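Keeping Paperbacks and Hardcovers in Good Shape at Home

Most damage to a home library comes from ordinary causes: damp walls, tight shelving, direct sun and the wrong glue. The notes below cover storage first, then cleaning, then the small repairs that can be done on a kitchen table. They apply to modern trade books. Anything printed before the First World War, or anything with resale value, should go to a conservator.

Shelving

Leave a gap behind the books. Two inches between the fore-edge and an outside wall lets air move and keeps condensation off the text block. Inside walls need less.

Shelve upright books snugly enough that they don't lean, and loosely enough that you can pull one out by gripping both sides of the spine. Pulling from the top of the spine tears the headcap. If the books are packed too tight to grip, push the two neighbors back half an inch and take hold of the middle one.

Oversize novels and art books heavier than the shelf can hold straight should lie flat, no more than three high. A thick paperback — the 698-page sort that comes out every fall — will sag at the spine if it stands for years without support on both sides. Lay it flat or put a bookend against it.

Humidity between 35 and 50 percent is fine for paper. A cheap hygrometer on the middle shelf will tell you more than one on the wall across the room. Swings do more harm than a steady reading slightly outside the range.

Dust and surface dirt

Close the book, hold it firmly shut, and brush the top edge from the spine outward with a soft, dry brush. A clean shaving brush works. Don't use the bare hose of a vacuum on the edges. If you need suction, stretch a piece of cheesecloth over the nozzle and secure it with a rubber band.

Laminated covers can be wiped with a barely damp cotton cloth and dried at once. Uncoated covers and cloth bindings can't. Use a vinyl eraser on pencil marks and light scuffs, working in one direction, and brush off the crumbs before you close the cover.

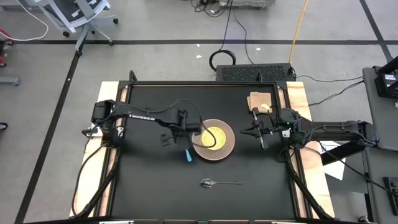 Price stickers come off with low heat. Set a hair dryer to its lowest setting, hold it six inches away for 20 seconds, and lift one corner with a plastic spatula. Repeat as needed. Lighter fluid will also release the adhesive, but it can dull a matte cover, so test it on the inside flap.

Odors

For a musty book that is dry to the touch, stand it open like a fan inside a lidded storage tub. Put an open dish of baking soda in the tub, clear of the pages. Close the lid and check after a week. Bad cases take a month. Scented dryer sheets cover the smell and leave residue on the paper.

If you see fuzzy growth, bag the book and keep it away from the others until you have decided what to do with it.

Loose pages

Use PVA glue sold for bookbinding. School glue turns brittle and household tape yellows, then bleeds into the print. To tip in a single loose leaf:

1. Mask the page with scrap paper so that only an eighth of an inch of the inner edge is exposed.
2. Apply a thin line of PVA with a small flat brush.
3. Remove the scrap and slide the leaf into the gutter until its outer edge lines up with the rest.
4. Put waxed paper on both sides of the leaf.
5. Close the book and leave it under weight overnight.

A clean brick wrapped in cloth is enough weight for a paperback.

Cracked paperback spines

When the spine glue has split but no pages are out, open the book at the split, run a thin bead of PVA down the crack with a toothpick, and close it. Wipe off what squeezes out at the head and tail. Wrap the book in waxed paper and clamp it lightly between two boards. Drying takes 12 hours in a heated room and longer in a basement.

If the split runs through several places, the old adhesive has failed along its whole length. Spot repairs won't hold for long, and a replacement copy usually costs less than rebinding.

Dust jackets

Clear polyester covers are worth buying for any jacket you want to keep. Size them by the height of the jacket. Mend tears from the back with Japanese tissue and wheat paste, and let the jacket dry flat under blotting paper before it goes back on the book.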